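Home | Visitors | Demonstrations | Guides | Contact

Running a Simulated Pick-and-Place Demonstration for Visitors

This guide is for staff who present the simulation station at the Osevside open day in January. The station runs the Plolta room scene, in which a simulated arm handles household items. Presenters who have not used the station before should arrange a practice session with Brisa Cuautle.

Before visitors arrive

1. Start the workstation 30 minutes before the first group enters and load the scene from the demonstration menu. Do not load scenes from the development folder.

2. Set the display to the wrist view. Visitors in the back row can follow this view more easily than the overhead one.

3. Run the arm through one complete cycle and return it to the start position.

During the demonstration

4. Limit each group to 5 minutes at the screen, including questions. Introduce the task in one or two sentences.

5. Pause the program while the block is at the gripper. Point out the block's zigzag pattern, then the tennis ball and the gray bin, so that visitors know which objects to look for once the arm moves again. The view is steeply tilted, and younger visitors often ask about the sports silhouettes on the wall. Allow a moment for this.
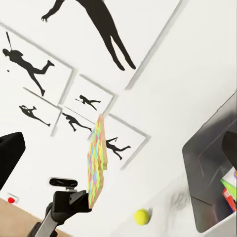 6. Resume the program at normal speed. If the arm stops responding, select Reset Scene and begin the cycle again. After three failed resets, close the station and inform Custódio Pinheiro at the Kocsis desk.

7. Invite one visitor to choose the next object from the menu. The presenter should remain at the keyboard at all times.

Closing the station

8. Save the session log under the group number and exit the program. Logs are collected at the end of the day.

9. Switch off the display and return the key to the front office.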